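Budgeting for the laundry cell, a thread. We spent May working out what to buy for next year and I said I'd post the numbers and the thinking once it was settled.
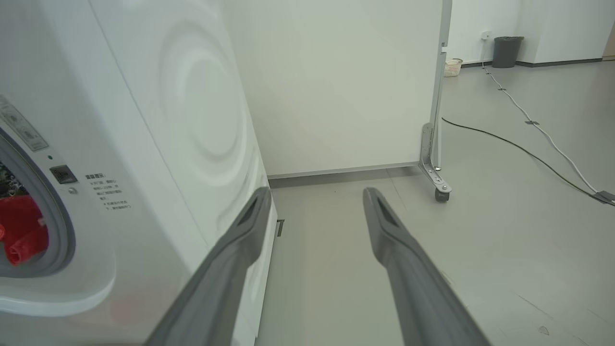
1/ First thing to know is that the arm was the easy line. We had quotes from Drummond and Suritz and they were close enough that price didn't decide it. Drummond got it on lead time and on who picks up the phone.

2/ The lines we got wrong last year were the small ones. Fingertips, cables, floor covers, partitions, cloth. Each one is cheap. Together they ate the money I had set aside for a second wrist camera.

3/ Fingertips: $80 a pair from Indwood. I put in for one pair per arm last time. That is too few. Work near a door rim or a hard corner wears tips, and you stop for the day if there is no spare in the drawer. This year it's six pairs per arm.

4/ If you buy tips, ask for the drawing file with the order. Talha Sial got ours added to the quote at no charge. Now we can print a rough version to test a shape before paying for the real part.

5/ The washing machine: $619 delivered. We looked at buying a stripped shell with no motor, and a used one. The shell cost more once shipping was in. The used one had no return option. A plain front loader from a store was the sensible buy.

6/ Door type matters more than drum size for us. With a front loader the arm has to reach in past a rubber gasket, and cloth can catch on the way out. If your customers have top loaders, buy a top loader. Don't plan to "do that one later" on the same budget. It needs its own floor space too.

7/ Partitions. Get the kind on casters. Evander Gillies wanted fixed walls and I see why, they don't get bumped. But we change the layout every few weeks and I don't want to pay a contractor each time. Price the feet and brackets separately. On our first quote they weren't included.

8/ Cables. Draw the floor plan with the outlets on it before you choose where the machine goes. I did it the other way and bought a second round of clips and cover strip. It's a small amount of money and a whole afternoon.

9/ Cloth. You need more than you think, and you need it in different weights. Towels, shirts, socks, something stretchy, something slippery. Sorcha Baxter keeps the list and reorders when a bin gets low. We buy from thrift stores for variety and new for anything we need in matching sets.

10/ Service plan. Drummond wanted $3,801 a year for the full one. The parts-only plan is $3,405. For a $396 difference we took the full plan. One visit from a tech would cost more than that.

11/ Read what the plan leaves out, though. Ours does not cover the gripper, the wrist camera or its cable. Those are the parts most likely to get knocked. I added a separate line for them and Ailsa Sutherland in finance approved it with no argument, mostly because I showed her last year's receipts.

12/ Things I cut: a second washer, a dryer, the nicer bench, and a training course at Drusgate. The course may come back. The dryer is next on the list if a project pays for it.

13/ Someone asked about leasing the arm. We priced it. It works if you are sure you'll hand it back in under two years. We aren't, so we bought.

14/ Order of purchase, if it's useful: arm, spare tips, washer, partitions, cables, cloth. Tips have the longest wait of the small stuff, so they go in with the arm.

15/ Kenneth Rankin has asked for the spreadsheet with the blank columns. I'll clean it up and put the link under this post. Prices are ours and include delivery, not tax.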